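Two-armed snack packer learns from its own fumbles, Nurham team says

I stopped by the Joltard lab in Nurham this July, mostly because Mwajuma Lyimo promised me the new training method was finally worth a look. She was right, and I stayed way past lunch!

The method is called Mugo, and the idea is pretty simple (I had it explained to me twice, so bear with me). Most two-armed setups learn from clean demonstrations, where a person steers the arms through a job and every bad attempt gets tossed. Mugo keeps the bad ones. Somebody marks the moment a grasp started going wrong, and the software learns to back up from that point and try again.

The team recorded 600 demonstrations of picking food and drinks for a tray, and 140 of those were fumbles. Trained on the whole lot, the arms needed a person to step in on 5 percent of picks. Soft stuff is still the hard part. Sandwiches get squeezed, foil containers dent, and Till Grube, who does most of the marking, told me he has strong opinions about bread now.

I asked about speed and got a bit of a wince. A full tray takes over 7 minutes, so don't expect one of these at your deli counter any time soon.

Next up is a trial at the Plendberg site, with different shelves and different lighting. Zawadi Rotich is writing up the results and wants to put the marked fumbles online too, once the labels have been checked.
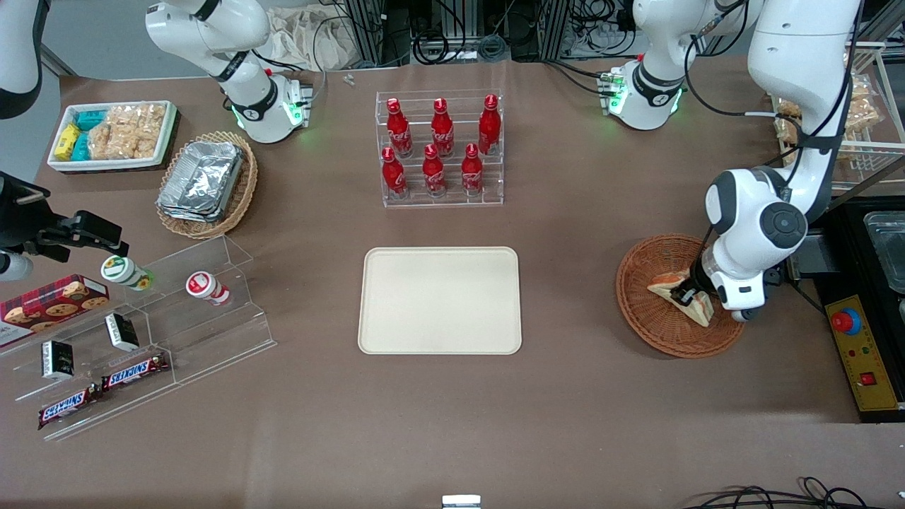
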